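Open Lab Days | Calls and Vacancies

Call for participants: visitors and demonstration helpers for our open day in Ganbridge

The Wislow workshop opens its doors again this September, and we are looking for people who want to try our hand-held gripper tools for themselves. You do not need to know anything about robots. We would like to have people who cook, repair bicycles, teach small children, work in an office, or have been retired for a long time. Everybody has their own way to pick up a thing and put it down, and this is what we want to see.

The open day is held in our rooms on Adeyemi Street, on the ground floor. In the morning there is a short talk and a demonstration by our team. After lunch the participants take the tools in their own hands and do simple tasks at the tables and at the whiteboard. Each participant has a place for 2 hours, with a pause in the middle. Tea and fruit are offered, and a warm soup for those who come already in the morning. 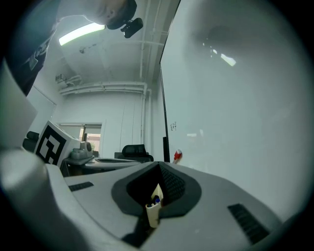
Temitope, demonstration coordinator, Wislow workshop

At the whiteboard we work with markers. You hold the gripper, you bring the marker to the board, you put it back in its place. It sounds very easy, and for many visitors it is easy, but please come with some patience, as the tool does not feel the same as your own fingers. Some of us wear a small camera on the head during the work. If you prefer not to wear one, please write this in your message and we will give you a task without it.

We also look for 6 helpers for the whole day. A helper welcomes the visitors, explains the task, and puts the table in order before the next person comes. Helpers are paid for the day and receive their travel costs back. They come to a training afternoon in the week before, which is paid too. It is good if you can speak clearly and stay friendly also when you explain the same thing many times.

What we ask from participants:
– you are 18 or older
– you can stand for a longer time, or you tell us that you need a chair (we have chairs)
– you can lift a light tool with one hand
– you agree in writing to the recording of your hands and of the work

Visitors who only want to look are also welcome and do not need to register. For participants the registration is necessary – last year 119 people wrote to us and we could not give a place to all of them.

To register, please send a short message with your name, the time of day you prefer, and the word "participant" or "helper". Please write before September 4, 2023. We answer every message, but it can take a few days. The bus to Wondmont stops in front of our building, and bicycles can be left in the yard behind it.

Contact: Wislow workshop, Adeyemi Street, Ganbridge | Back to top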